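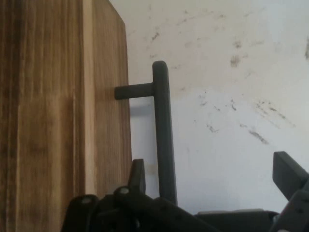

Gradero Soft-Close Hinges, pack of 18

I bought these in August because my son had learned to slam, and the kitchen had started to sound like a bowling alley. The old hinges were original to the house and had opinions.

Fitting went fine once I ignored the leaflet, which covers four other hinges and mentions mine on the back. The screws are decent. The little plastic caps are not, and 3 of them are now somewhere under the stove, where they can stay.

Closing is lovely on the big doors. Small ones are too light to push the damper, so they stop an inch short and wait for you to come back. There's a switch inside the cup that turns the damping off. I found it in week two.

The Sæther set my sister has is smoother, but costs enough that she brings it up at dinner. Mine have one hinge that clicks. I wrote to Gradero and got a polite reply asking for a photo of the click.

Four stars. My son slams the bathroom door now.

Marianna Lis, 4 Nov 2021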